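Tutlow Customer Support
Ticket 3000: Recipe pages lose method text when printed
Product: Pukisano recipe site builder
Account: Ranjbar Cookery School
Status: Resolved
Opened: December 16, 2018

Summary of report
The customer reports that recipe pages print without the final steps of the method. The pages are complete on screen. The fault affects the printed recipe cards handed out at the school and copies saved as PDF from the browser. The customer's library holds 173 recipes, and those first checked were in the vegetable section.

Page supplied by the customer: Baked Aubergine with Yoghurt. On screen the method runs to nine steps. On paper it stops after step six, and the notes on storage are also missing.
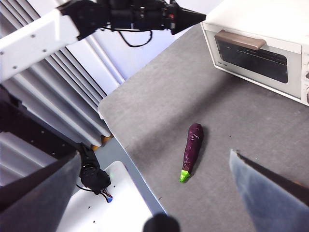

Ranjbar Cookery School wrote that the same page had printed correctly in March, that no change had been made to the wording since then, and that the cards were needed before the next term began. A second printer had been tried, with the same result.

Support, first response
Thank you for your report. Please confirm the following:
Which print layout is selected under Settings, Output.
Whether the fault remains when "Include pictures" is switched off.
Whether the missing text appears in the browser's print preview.

Customer response
The layout is "Single card". With pictures switched off, all nine steps are printed. The missing text does not appear in the preview. The school would prefer to keep the pictures, as students use them to find the right card in the folder.

Support, investigation
The page was copied to a test account. The fault was repeated in two browsers and is therefore not connected with the customer's printers.

The "Single card" layout sets a fixed height for the body of the recipe. Text that does not fit is meant to continue on a second card. Where a picture is placed between two steps of the method, its height is added only after the page break has been worked out. The remaining steps are then placed outside the printable area and are lost. A recipe with its picture above the title is not affected.

A check of the customer's library found 82 recipes with a picture inside the method. The aubergine page has one after step four, where the dish goes into the oven.

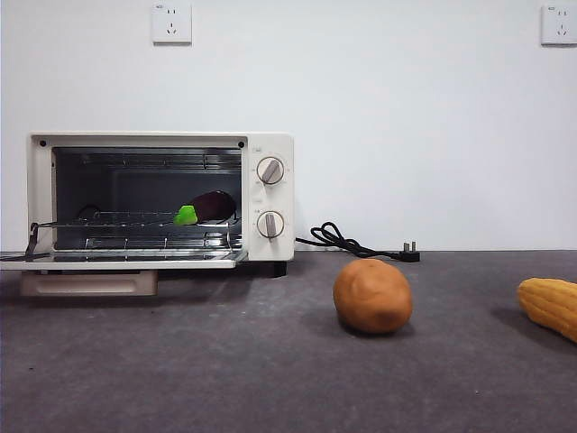

Wusano Print Services asked whether the cards could be sent out as A5 in the meantime, as its own order was being held for the corrected files. Support advised against this. The A5 layout uses the same height calculation and would lose more of the text.

Workaround
Until the correction is released, select "Continuous page" under Settings, Output. Pictures and text are then printed in full, although the card border is not shown.

Resolution
The height of pictures is now included before the page break is set. The correction has been applied to the customer's account. Saved PDF files are not updated automatically and must be created again from each recipe page. Pictures taller than 400 points will start a new card.

The customer has confirmed that the aubergine recipe prints on two cards with all nine steps and the storage notes. Ticket closed.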